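Search this site Go

Registration for the Marley summer session opens in April. The session runs five weeks and admits 72 campers, grouped by age.

Mornings are reserved for swimming and canoeing at Mackay Pond. Afternoons are given to electives, which older campers select for themselves. Tuition is $3,780 and includes meals and laundry.
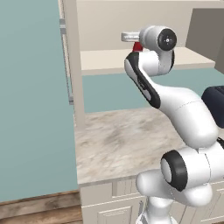
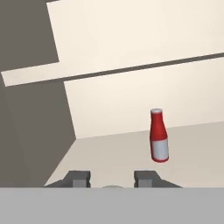 Frøydis Granström wrote to ask whether siblings may share a cabin, as hers did last summer. They may, provided both fall within the same age group. Requests should accompany the deposit of $700.

Medical forms are due before arrival.

Recent Posts
Packing for Your First Session
Swim Levels Explained
Letters Home

Contact | Copyright Marley | Back to top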